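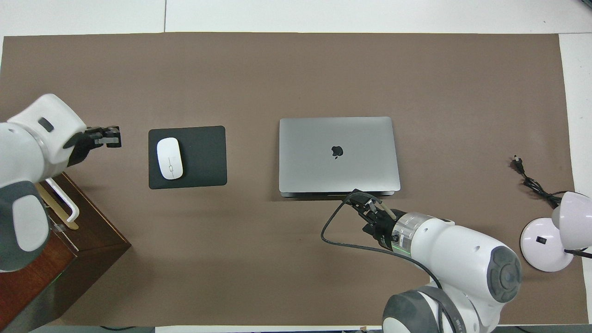
I bought the Karkero desk lamp in February, when my old one started buzzing like a trapped wasp. It is white, it has a dome shade, and the switch is a little black rocker on top of the base. That last part sold me. I have spent too many years groping along a cord for an inline switch that had slid behind the desk.

The light is good. Pramila Thakur, who shares the desk and most of my complaints, wanted something warmer, but it beats the yellow puddle we had before. The shade tilts far enough to keep glare off the laptop, and stays where you leave it. My old Memlow used to bow slowly over the course of an afternoon, like a butler.

Now the gripes. The finish is glossy enough to show every thumbprint, and the base takes up more desk than you'd guess from the store page – measure first if you also keep a mouse pad out. The manual claims 2,000 hours for the bulb. I'm at 200 and will report back if I live that long.

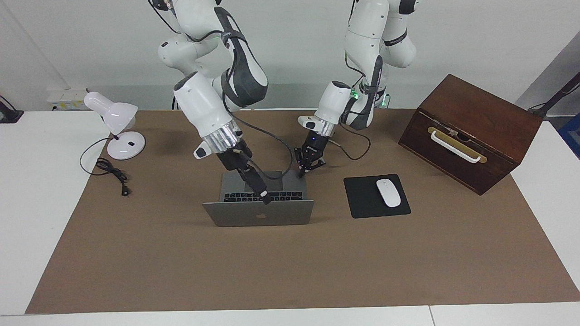 Laptop open on the brown paper, mouse and pad beside it.

The paper is my desk protector, by the way. It comes on a 50 foot roll from Ondrejka and costs less than any leather blotter – I spill coffee, I tear off a new sheet, life goes on. It does crease.

Four stars for the lamp. The fifth is under a thumbprint somewhere.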